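Speaker notes: Folding cloth with two hand-held grippers
Student robotics club, end-of-term talk
Speaker: Ibsa Wolde. Slides: Ingvild Sundqvist.
Version Dec 30, 2025

Slide 1. Title

Say name, club, year of study. Credit Gemechu Mekonnen and Fasil Woldemariam for the recording work and Afonso Sequeira for supervision. Say that questions can wait until slide 8, except for terms, which people should ask about right away.

Slide 2. What the project is

The project is called Tiltavlow. It started in October as a club exercise and is now a graded term project for four of us. The task is narrow: one rectangular cloth on a soft surface, folded in half and then in half again. A person performs the fold with a gripper in each hand. The recordings are used to train a policy that will later run on the two arms in the Hendriks lab.

Stress that no robot arm takes part in the recording stage. The person supplies the arm motion and the gripper supplies the contact geometry. The jaws on the arms have the same pad shape and the same opening as the ones we hold, so a grasp made by hand should be one the arms can reach.

Slide 3. Why cloth

Keep this short. Rigid objects have a pose. Six numbers and you are done. A cloth has no useful pose once it is off the table, and the same starting layout can end in different creases depending on speed. We wanted a task where replaying a fixed trajectory fails, and cloth fails early.

Mention the earlier block-stacking exercise only if someone from that group is in the room.

Slide 4. Setup

Two grippers, one operator. Each gripper carries its own wide-angle camera looking forward over the jaws. The lens bends straight lines near the borders. We leave the distortion in during recording and handle it in processing.

The background for this set is a bed with a floral cover, with paneled wood behind it. The cloth is a single magenta color. Plain cloth on a busy print makes the outer edge easy to find. The inner edge, where cloth lies on cloth, is the hard one, and the color gives no help there.

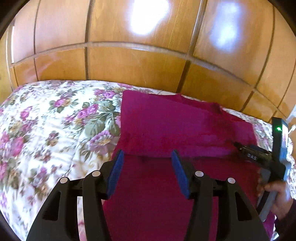 The soft surface matters for the grasp. On a hard table the pads stop at the table and the operator feels it. On a mattress the surface gives way, the cloth sinks with it, and the pads can close on nothing. Our first operators pushed harder when this happened, which made it worse. The current instruction is to come in at a low angle and let the pads slide along the surface until they meet the fold.

The other point for this slide is overlap. With two grippers working on one cloth, each camera sometimes has the other gripper in view. We keep those segments. The arms will see each other as well, and a policy trained only on clean views would meet the second arm for the first time at test.

Slide 5. Recording protocol

Read the steps at normal speed. The audience will have the handout.

Step 1. Lay the cloth flat. Do not smooth it by hand after the recording starts.
Step 2. Hold both grippers open and still for 3 seconds. Processing uses the still period to line up the two streams.
Step 3. Make the first grasp with one gripper near a corner or on the edge. Pause when the jaws are closed.
Step 4. Make the second grasp. Lift both sides together.
Step 5. Carry the edge across and set it down. Open the jaws fully before pulling back. A half-open jaw drags the top layer.
Step 6. Take hold of the folded edge for the second fold. Both layers must be between the pads.
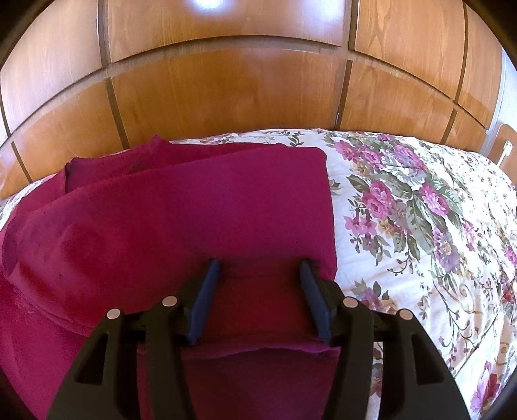
Step 7. Finish the second fold, release, and hold still again for 3 seconds.
Step 8. Mark the attempt as kept or dropped before starting the next one. Do not go back and change the mark later in the session.

Add verbally: step 6 is where most dropped attempts are dropped. The usual fault is one layer gripped and one left behind. From the gripper camera the two cases look alike until the lift, so the label comes from the end of the attempt.

Slide 6. The data

Total attempts recorded: 433. Held out for testing: 145. Everything else goes to training. The held-out part was chosen by session, so no session appears on both sides. Gemechu wrote the splitting script after we found that a random split gave scores we did not believe. Neighboring attempts in one session are close to copies of each other, and the random split was testing on near-duplicates.

Say plainly that the set has one cloth color per session and few sessions. A policy could learn color as a shortcut. We have not yet run the test that would show this.

Slide 7. Processing

Order of operations: align the streams, recover the gripper path, read the jaw width, trim the still periods, write out. Fasil maintains this part. The tool is called Brandasis and lives in the club repository.

Two failure types to mention.

Path loss. When a camera is close to the cloth and sees little else, there are few features to track. A patterned cover under the cloth helps as long as some of it stays in view. When the cloth fills most of the view, the path drifts.

Reflections. Glossy surfaces give bright spots that move with the camera and do not behave like fixed points. We mask them. The mask threshold was set by hand and is probably too aggressive on light fabrics.

Slide 8. Open questions

Does jaw width need to be an input, or is the camera view enough? Ingvild thinks the view is enough. I would keep the width until we have a comparison.

Should dropped attempts be used at all? At present they are stored and ignored. The recoveries inside them may be worth more than another clean fold.

How much of the timing belongs to the operator? The pause in step 3 exists for our convenience, and the policy will copy it.

Stop here for questions. Backup slides are the jaw drawing and the Turolness calibration sheet. If asked about cost, send people to Afonso. Arm trials are booked for next term, and access to the Hendriks lab needs a signed safety form from everyone who attends.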